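Please go through this list before each of the anatomy teaching collection's open handling sessions, and do write in the comments, even if everything was fine. I read all of them, and the people who open up on Sunday read them too.

## Before the doors open

- [x] Casts and skeletal material checked against the shelf list
 - *Comment (Leonie Hauser):* All present. Two of the primate skulls had swapped trays, so I put them back and wrote the tray letters a bit larger.
- [x] Foam rings and padded mats under anything that can roll
 - *Comment:* Fine, though the mats from Brøndum are starting to go flat in the middle. They'll do for this term, I think.
- [x] Aisles clear to both exits, no bags or coats on the floor
- [ ] Stool feet checked for wobble
 - *Comment (Ambros Leitner):* One still rocks. I've turned it upside down by the sink so no student sits on it, and I'd love it if somebody with a proper wrench could take a look.
- [x] Eyewash station flushed and tag initialed

## Handling and hygiene

- [x] Gloves in all sizes
 - *Comment:* Down to the last box of smalls. Veronika has put in the order with Lasden.
- [x] Hand washing reminder given to every group, including faculty (yes, us too!)
- [x] No more than 12 visitors at the long benches
 - *Comment (Veronika Nägeli):* We had a lovely crowd from Vornden and I did have to ask a few of them to wait in the hallway, which they did very sweetly.
- [x] Fragile drawer locked, key back with Aurelia Ammann 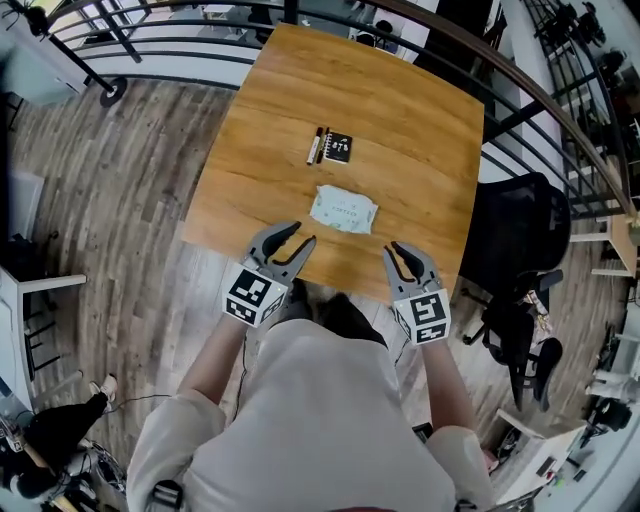
**Department of Anatomy and Physical Anthropology, Prillach College**

## Closing up

- [x] Every specimen returned to its own tray, jaws with the right skulls
- [x] Benches wiped down and left to dry
- [ ] Chipped or cracked pieces logged
 - *Comment (Anselmo Alcaraz):* The small pelvis cast has a hairline crack near the left hip socket. I've set it aside with a note, but the log was out of pages, so please copy it over when the new one comes in July.
- [x] Lights off in the storeroom, dehumidifier left on
- [x] Sheet signed and hung back on the hook by 7

Still open: the rocking stool, the log pages and the small gloves.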